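# Menden Open Day

The Menden Open Day is a yearly public visit to the Ukix robot workshop in Menden, and I've been going long enough that I was asked to write this entry (so forgive me if I wander off a bit!). It began as an evening for families of the staff and has grown a good deal: the last one brought in 735 people, up from 309 the year before.

## What goes on

Visitors are let in by the side door in small groups and taken round the benches. The big draw is the household room, where a two-armed robot called Tremblay is put to work on everyday jobs like fetching keys, hanging things up and tidying a table. I love this part. Everyone expects something fast and flashy, and then they stand there perfectly happy watching a machine take its time over a hook.
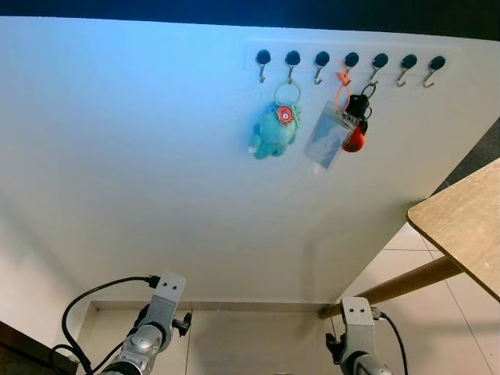

Rhodri Gwilliam has run the household room from the start, and he's a lovely talker. He'll tell you that keys are harder than cups, that anything on a ring swings about the moment you brush it, and that soft toys are a nuisance in their own special way, as they squash. He takes questions all the way through, and the children's ones are usually the best. One girl asked whether the robot knew which keys were hers, and that kept him going for ten minutes.

The software behind it is Jendero, which plans how the two arms move so that they stay out of each other's way. Before the last open day it had been through 3,522 practice runs, and the log was pinned up by the tea urn for anyone who fancied reading it. I did, or a fair bit of it anyway!

## Getting in

Entry is free but you do need a ticket. The first 400 go out in January and the rest are handed over at the door, so it's worth turning up early. Wear flat shoes, and leave big bags in the cloakroom – the walkways between the benches are narrow.

*Last edited 2023-06-12. Parking notes have moved to the page on the Menden workshop.*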